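Munditz Canvas Tote, Printed
Item 1099

Home / Bags and Carriers / Canvas / Printed

Open-top shopping bag in off-white cotton canvas with two flat woven handles and a multicolor exterior print. Supplied flat. Suitable for groceries, packaged food, books and general carrying.

Specifications

Model: Munditz 1099
Body: cotton canvas, off-white
Handles: two, flat woven, same color as body
Closure: none
Lining: none
Inside pocket: none
Print: exterior only
Accent: light blue, at handle and rim
Rated load: 7 kg
Pack quantity: single
Country of finishing: see sewn label

Construction

The body is a heavy canvas without stiffeners or a base board. It does not hold a fixed shape when empty or lightly loaded, and the rim can be turned down to shorten the bag for small loads. With the rim turned down, part of the exterior print is covered.

Handles are attached at the rim with a boxed cross stitch. Handle ends are folded under before sewing. The length allows carrying by hand or over the shoulder with a light jacket. With a winter coat, hand carrying is recommended.

Print colors are dark teal green, mustard orange and orange-yellow. Placement of the color blocks varies slightly between bags due to cutting. This is within tolerance and is not accepted as a fault on return.

Packaged snacks and other light goods can be placed directly in the bag at an angle and will rest against the fabric. For mixed loads, place heavy items first, flat side down, and bagged snacks last.
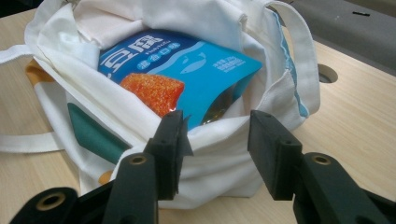

Care

Machine wash cold, inside out, separately for the first wash. Mild detergent. No bleach. Do not tumble dry. Reshape while damp and dry flat. Iron on the reverse side only; do not iron over the print. Expect some shrinkage in the first wash. Fold marks from shipping come out with a warm iron.

Remove crumbs from the bottom seam before washing. For oil stains, apply detergent to the spot and leave it for an hour.

Related items

Gronow Canvas Tote, unprinted. Same body and handles, no accent stripe. Item 1000.
Irerik Drawstring Produce Bag. Lighter cotton, for loose fruit and vegetables. Item 700.

The Gronow model fits the same shelf hook and carries the same load rating. The Irerik bag is not rated for bottles or cans.

Ordering

Single bags ship from the Modthorpe warehouse in a paper sleeve. Orders for shops and schools are packed flat in cartons. Custom printing is available on item 1000 only. Artwork must be supplied as a vector file with colors specified; proofs are sent by e-mail and must be approved in writing before production. The order desk is closed for the last week of August.

Trade and custom print inquiries: Eleri Ellis, Modthorpe order desk
Returns and faults: Dilwyn Parry

Unused bags may be returned with the label attached. Washed bags are accepted only for handle or seam failure.

Page revised Jul 4, 2019. Load rating and care text updated.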